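Automation Technician Program, Brerville
Course handout: Hand-held gripper pairs, setup and care
Revised 5/31/25

What this session covers

Last session dealt with the fixed arm and its guarding. This one deals with the hand-held pair used to record demonstrations for it. The pair is treated as one machine: left unit, right unit, backpack, cables. If one part is swapped, the whole set is checked again before anyone records with it.

The procedure below is the one written for the Zetthorpe cell. The steps are the same for the other sets on the floor, but the log sheets are not, so take the right one from the binder.

1. Before you pick anything up

Read the last entry in the log. If the last user wrote "hold" next to a unit, leave it on the shelf and take another set. Do not clear a hold yourself.

Look over the cables on the floor and move them out of your walking path. Route them behind you. Most of the cable damage we saw last August came from people stepping backward onto a plug.

Put the backpack on first, then the grippers. Tighten the straps so the pack does not swing when you lean forward. Bracelets and long sleeves are allowed as long as they stay behind the handle when the jaw is fully open. Check this with both hands.

2. Standing check

Hold both units out in front of you at arm's length, jaws pointing away, and look down at them. Both marker cubes should be in your view without moving your head. If you have to tilt your head to see one of them, the head camera is going to lose it too.

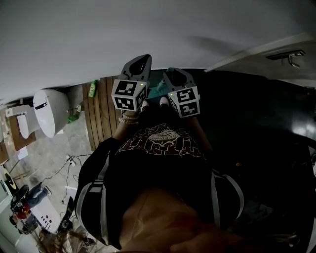 Stay in this position for 15 seconds. Check the light on each side. Green on both means the units are ready and you can go on. If one side is not green, set both units down, power off the one at fault, wait, and power it on again. If it still does not come up green, mark it "hold" and write down which side.

Now turn each wrist slowly, left first. You are checking that the cube does not shift on its mount. A cube that moves even slightly makes the recorded position wrong for the whole session, and the error is hard to find afterward. Galow sets have a screw mount. Fernandes sets have a clip, and the clip wears out. Replace the clip when you can move the cube with one finger.

Students often ask why the cube is checked before the jaws. A bad jaw shows up right away in the recording. A loose cube does not.

3. Jaw check

Close the jaws all the way and look at where the two fingers meet. They should come together evenly, with the notch centered. If one finger sits ahead of the other, the linkage has slipped or something is caught in it.

Open and close 5 times at normal speed. The trigger should come back on its own each time. A slow return usually means dirt at the pivot. Clean it with a dry brush. Do not oil it — oil gets onto the pads and then onto the parts you are handling.

Inspect the inner face of each finger. On a textured pad, the ridges should be clear along the full length. Worn pads are changed as a pair, never singly. Write the change in the log with the unit number.

Do this check on both units, and hold them at chest height in good light. Point them away from other people in the cell. When two people are working at once, each checks their own set, and then they trade and check the other's.

4. Lens check

The camera on each gripper looks out past the fingers with a very wide view. It picks up the ceiling, the walls and the door as well as the work. Three things to look at on the preview:

The fingers are in the middle of the picture. If they sit off to one side, the camera has turned in its seat.

Straight lines such as ceiling beams look curved. This is normal for the lens and is corrected later.

No haze or smear. Wipe with the lens cloth only. Shop towels scratch.

Hair falling across the lens is a common problem. Tie it back before the preview, and check the top corners of the view. 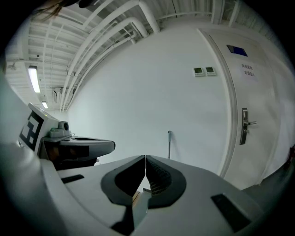 Maintenance schedule

Every session: standing check, jaw check, lens check, log entry.

Every 26 sessions: remove the finger pads, clean under them, check the pivot for play, inspect the marker faces for scratches or lifted corners. A marker with a lifted corner is replaced. Do not press it back down with tape, as the tape reflects.

When a unit is dropped: stop. It does not matter how far it fell. Do the full check from section 2 and record 3 short test runs before using it again. Compare the runs with the ones on file for that set.

Putting the set away

Power off the grippers, then the pack. Hang the cables in loose loops. Units go on the shelf with the jaws closed and the cubes facing up, nothing stacked on top of them. Sign the log.

For next time

Read the section on time alignment between the head camera and the two grippers. Bring your log sheets from today, filled in, including the ones where nothing was wrong.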